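Best way to store earring findings and small beads?

mustton_jo
I finally outgrew the cookie tins. Over 90 little baggies of beads and I can never find the jump rings – what is everybody using?

rebane88
Tackle box, the 12 dollar kind. Lids snap shut and it travels fine.

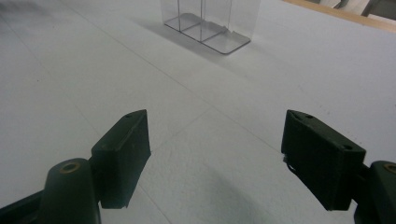

stimach_beads
Tackle boxes drove me nuts, sorry! The dividers slid and my size 8 seed beads got mixed in with the 11s. I sort by color now and keep everything out in the open. Clear plastic with compartments like the one in my pic is what I'd go for, so you see what you've got before you buy more (ask me about my teal problem).

rebane88
Open is fine until you have a cat. Glue the dividers.

mustton_jo
No cat, but a toddler – so lids it is. Thanks both!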